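## 5. Clearing the wall and hanging the mirror-finish dish

This section covers a polished metal dish or bowl hung or stood against a painted wall. It replaces the old sheet that came with the Plodero bracket, which promised the job would take 5 minutes. Leandro Núñez tried it in September with a helper and everything laid out in advance. He needed 26, and he is quick.

Read all the steps before you touch the polish.

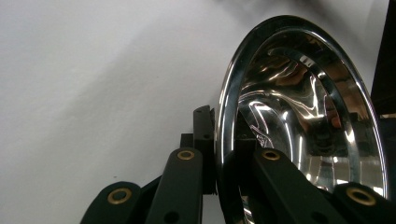
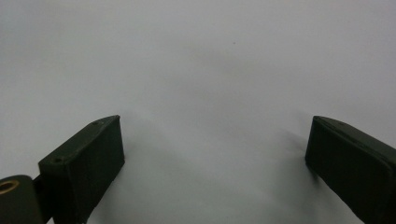
### Before you start

You need:

- two clean microfiber cloths, one to use damp and one to keep dry
- a bowl of lukewarm water with a drop of dish soap
- a pencil
- a spirit level
- the bracket, its screws and the wall plugs that match your wall
- a folded blanket or towel

The bracket kit also includes a small bottle of "finish restorer." We have not found anything it does that soapy water doesn't, and it leaves a haze if you miss a spot. Use it if you like. You have already paid for it.

> **Caution:** Do not use scouring powder, steel wool or the green side of a kitchen sponge on a mirror finish. Labels that say "non-scratch" are describing somebody else's surface. Test on the back first.

### Check the wall

1. Turn off the ceiling light and hold a lamp close to the wall, shining sideways. Pale paint hides dents very well in daylight and very badly once there is a shiny object next to it.
2. Mark any dent or lump lightly in pencil. Fill, let dry, sand.
3. Look again with the lamp. A soft gray band may only be a shadow. Move the lamp; if the band moves with it, leave the wall alone. Brenda Daza filled and sanded a shadow for most of an afternoon before she moved the lamp.
4. Wipe off the dust with the dry cloth. Do not wash flat paint unless the can says you may, and even then try a corner. Pellico calls its flat white "fully washable." Ours came up shinier wherever we rubbed it.

### Clean the dish

5. Lay the dish face up on the folded blanket.
6. Wipe the inside with the damp cloth, from the center out to the rim. Go in straight lines. The usual advice is to rub in circles, but any faint marks you make that way catch light from every direction.
7. Run the cloth along the underside of the rim, where old polish collects. If the inside has a step or a second ring, run a fingertip wrapped in the cloth around it as well.
8. Dry at once with the second cloth. Drops left to dry will spot, whatever the box says about a spot-free coating.

**Note:** Check your work from at least two angles. A curved mirror surface bends everything in the room, and a dark smear can be your own sleeve. If it changes shape when you move, stop rubbing it.

### Hang it

9. Hold the bracket against the wall at the height you want and mark both holes. Ignore the paper template. On two of the kits we opened, its holes were farther apart than the ones in the bracket.
10. Check the marks with the level, then check for pipes and wires before you drill. A cheap detector is better than none, but don't bet your plumbing on it.
11. Drill, push in the plugs and tighten the screws by hand. Stop when the bracket no longer moves.
12. Pull down firmly on the bare bracket. If it shifts at all, take it off and use larger plugs. Adhesive pads are sold for this job (the Jurić ones are the most common). We do not recommend them for anything you would mind dropping.
13. Lift the dish by the outside of the rim with both hands and set it on the bracket. Let go slowly.

> **Caution:** Keep a polished bowl out of direct sun. The inside can throw a concentrated patch of light onto curtains or furniture and scorch them. Check the spot in the morning and again in the afternoon before you decide it is safe.

### Aftercare

Dust with a dry cloth every couple of weeks. Check the screws after 16 days and again whenever you repaint.

Replacement plugs are part 341 from the Stosville counter. Any hardware store plug of the same size and rating fits just as well and costs less.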